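무광 검정 상판의 먼지와 정전기에 대한 기록 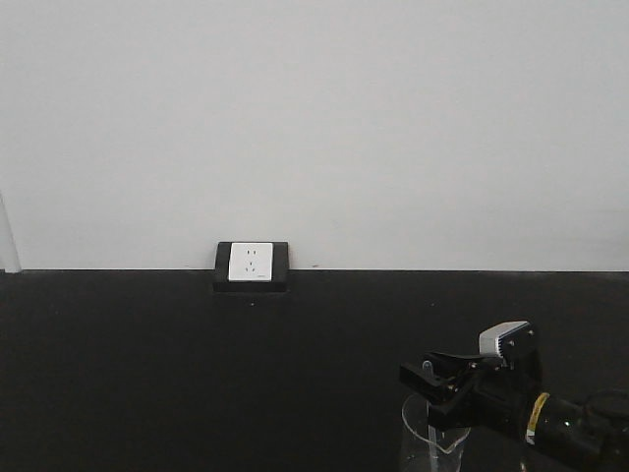

흰 벽과 무광 검정 상판. 표면에 밝은 점이 몇 개 있다.

작업대 상판을 검정으로 바꾼 것은 지난 1월이다. 이전에 쓰던 밝은 회색 상판은 모니터 불빛 반사가 심했고, 납땜할 때 작은 부품의 윤곽이 잘 보이지 않았다. 무광 검정은 두 문제를 모두 해결했지만 먼지라는 다른 문제를 가져왔다. 이 글은 그 뒤로 넉 달 동안 시험한 청소 방법과 습도 기록을 정리한 것이다.

먼지가 더 쌓이는 것은 아니다. 같은 양이 쌓여도 대비가 커서 눈에 띌 뿐이다. 실내 먼지는 섬유 조각과 피부 각질이 상당 부분을 차지하고 대체로 밝은 색이다. 회색 상판에서는 배경과 명도가 비슷해 묻히던 입자가 검정 위에서는 하나씩 구분된다. 조명을 낮은 각도로 비추면 더 심하다. 스탠드를 상판에서 높이 올리고 각도를 수직에 가깝게 바꾼 것만으로도 체감이 꽤 달라졌다.

다음은 정전기다. 마른 극세사 천으로 문지르면 마찰로 표면이 대전되고, 닦은 직후에 주변 먼지가 다시 붙는다. 1월에는 난방 때문에 방의 상대습도가 23%까지 떨어졌다. 이 조건에서는 마른 천으로 닦고 80분만 지나도 닦기 전과 구별이 어려웠다. 습도계는 Mesemo 제품을 벽에서 조금 띄워서 썼다. 외벽에 바로 붙이면 벽면 온도의 영향을 받아 상대습도가 높게 나온다.

시험한 방법은 세 가지다.

첫째, 마른 극세사 천. 위에 적은 이유로 겨울에는 쓸 수 없다. 습도가 오른 뒤에는 그럭저럭 쓸 만하지만 무광면의 미세한 요철에 낀 입자는 빠지지 않는다.

둘째, 물을 적셔 꽉 짠 천. 먼지는 잘 잡힌다. 수돗물을 쓰면 마른 뒤에 미네랄 자국이 희미하게 남는데, 정제수로 바꾸니 사라졌다. 한 방향으로만 닦고 접은 면을 자주 바꾼다. 원을 그리며 닦으면 먼지가 가장자리로 밀려나 줄이 생긴다.

셋째, Brilla 대전방지 스프레이를 천에 뿌려 닦는 방법. 효과는 가장 오래갔다. 다만 양이 많으면 무광면에 기름막 같은 얼룩이 생긴다. 상판에 직접 뿌리지 말고 천에 한 번만 뿌려야 한다. 이 스프레이는 먼지 부착을 줄이는 용도이고 부품 보호용 접지 매트를 대신하지 못한다. 회로 작업을 할 때는 매트를 따로 깔고 손목 스트랩을 접지한다.

멜라민 스펀지는 권하지 않는다. 연마 작용이 있어 무광면이 부분적으로 반들거리게 되고, 되돌릴 방법이 없다. 예전 상판 한쪽 모서리를 그렇게 망쳤다. 알코올은 도장 종류에 따라 결과가 다르므로 뒷면에서 먼저 시험한다.

현재는 정제수로 닦고 완전히 말린 다음 스프레이 묻힌 천으로 한 번 더 지나간다. 이 작업을 3주 간격으로 하고, 그 사이에는 부드러운 솔로 쓸어내기만 한다. 솔은 Dobre의 염소털 제품인데 합성모보다 대전이 덜한 것 같다. 측정한 것은 아니다.

지난 글에 Ashley Bunting 씨가 가습기를 쓰면 되지 않느냐고 댓글을 남겼다. 초음파식은 물속 미네랄이 흰 가루로 떨어져 검정 상판에서는 오히려 불리하다. 가열식이나 기화식이라면 괜찮을 것이다. 기화식을 들이면 같은 조건으로 습도와 청소 주기를 다시 기록할 생각이다.

2018년 5월 10일
분류: 작업실, 유지보수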